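Gerby FAQ

Questions that come up most often about Gerby, the home-built arm that lives on my kitchen counter and gets its metalwork done at the Løken shared workshop. If yours isn't covered, the contact link in the menu works and I love getting mail about this stuff!

What is Gerby?
A tabletop robot arm with a two-finger gripper and a small camera at the wrist. I started it in a spare corner of the apartment and moved the noisy parts of the job over to Løken once the neighbors had heard enough drilling. It picks things up, puts them down again, and is slowly learning to pull on handles.

How much did it cost?
$1,193 so far, counting parts I ruined. The motors took the biggest bite. The first set of joint brackets went in the scrap bin because I measured from the wrong side of the plate (twice), so you could do it for less.

Do I need a real workshop?
For most of it, no. The wiring and assembly all happened at my table with hand tools. I did want a drill press for the bracket holes, and that's where Løken was a huge help — bring your own bits, the shared ones are tired.

What software does it run?
My own program, called Rostura. It reads the joints, talks to the motor board and saves the camera pictures along with the arm position. It began as a weekend script and it still looks like one in places, but it starts up every time now and I'm very fond of it.

Is Prokham the same thing as Rostura?
No, sorry, the names are confusing. Prokham is the older controller, from before the wrist camera. The Prokham files are still on the download page for anyone with the first motor board. Please don't mix the two settings files. The joint numbers run in opposite directions.

The download page gives me a 404. Is the project dead?
Very much alive! I moved the files in September and some old links got left behind. Start from the menu instead of a bookmark and you should land in the right place.

How many practice runs does a new task take?
For the handle task I aim for around 200 before I change anything in the settings. With fewer than that I kept chasing bad luck, adjusting the grip after every miss and making it worse.

Why practice on a handle that isn't on a door?
A loose pull can be laid down at any angle, so I can try awkward approaches without remounting anything. It also shifts when the fingers bump it, and I learn a lot from watching that. For the dark metal bar pull I use a couple of bamboo cutting boards, stacked crooked on the marble. The overlap gives me a raised edge to work against, and the pale wood makes a dark handle much easier to find in the camera view than a gray tray did. Shiny spots on the metal are the part I'm still working on — Rostura sometimes takes a highlight for the edge of the shaft. I've been turning off the ceiling light and using a desk lamp with a paper shade.
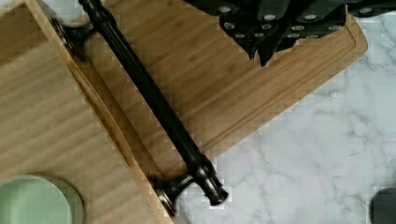
Can I use your drawings for my own build?
Please do! Take version 4 of the bracket sheet, it has the corrected hole spacing. Send me a picture when your arm moves for the first time.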